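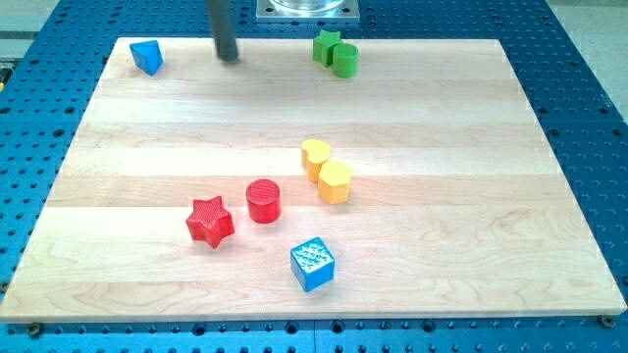

Maple board on the bench, with some of the kids' blocks on it

Maple board cupping after oiling – sand it, flip it, or leave it?

Posted in Woodworking & Finishing

I made a large board out of maple strips, edge glued, to use as a play and craft surface for the kids. Later I want to use the same board as a top for a low table. Glue was Bornetti yellow, clamped overnight. I flattened it by hand and sanded up to 100 grit because I was in a hurry, then wiped on mineral oil.

By Monday it had started to cup. If I put a straightedge across the strips there is a gap in the middle that I can slide a coin under. Along the length it is fine. I oiled the top face only, two coats, and it was lying flat on a bench in the garage the whole time.

What I want to know is whether I should sand the high edges down now, or wait. I would also like to know if mineral oil was the wrong choice for something that toys get pushed across all day. It left the blocks a bit greasy. I can't take much more off the thickness, so I only get one go at this.

Stendlow

Posted by Grekach

Don't sand it yet. If you take the edges down while it is cupped and then it relaxes, you will have a board that is crowned the other way and thinner than before.

What you have is most likely a moisture difference between the two faces. Oil on one side slows that side down a little, but the bigger problem is usually that the board was lying flat on something. The top face gets air and the bottom doesn't. Maple moves a fair amount across the grain, so a wide panel will show it.

Stand it on its long edge, or lay it on stickers so air can get to both faces. Sticks of scrap are fine as long as they are all the same thickness. Keep it inside the house in the room where it will be used, away from a heater or a sunny window. Leave it 12 days and don't touch it except to check it with the straightedge. Write the gap down each time with a pencil on painter's tape so you aren't going by memory.

If it comes back, oil the bottom face the same as the top and you are done. If it stays put and the gap is no longer changing, then you can think about flattening it. For a table top you could also pull it flat with battens underneath. Screw through slotted holes so the wood can still move across its width. Don't glue the battens on. I did that on a desk once and it split along a seam the first winter.

100 grit is too coarse to stop at for kids' hands, by the way. Go to 180 when it has settled.

Posted by Wijesinghe

Agree with most of the above. On the finish, mineral oil never dries. That is fine on a cutting board that gets washed and re-oiled, but on a play surface it will keep coming off on whatever touches it. You can wipe off the extra with a dry rag and leave the board for a week, and most of the greasy feel will go.

If you want something harder later, a film finish may not stick over mineral oil. You would need to wipe it down with mineral spirits several times, let it dry well, and sand. Even then I would test on the underside first. The easier route is a paste of beeswax and oil, buffed until the rag stops dragging. It will need doing again every few months – more if juice gets spilled on it.

Also check which way the rings run on the ends of your strips. If they all curve the same way, the whole panel will tend to cup in one direction. Alternating them gives you a slight ripple, which is easier to sand out. Too late for this board, but worth knowing for the next one. Mine was 16 strips with every one facing the same way and it looked like a roof gutter by August.

Posted by Bornetti Fan

just put something heavy on it overnight. worked for me

Posted by Grekach

Weight on it will look like it worked until you take the weight off. If the damp side is still damp it goes right back.

Posted by Stendlow

Thanks. It is standing on edge in the hallway now with tape on it. I'll leave the sander in the cupboard and post the gap when I have a few readings.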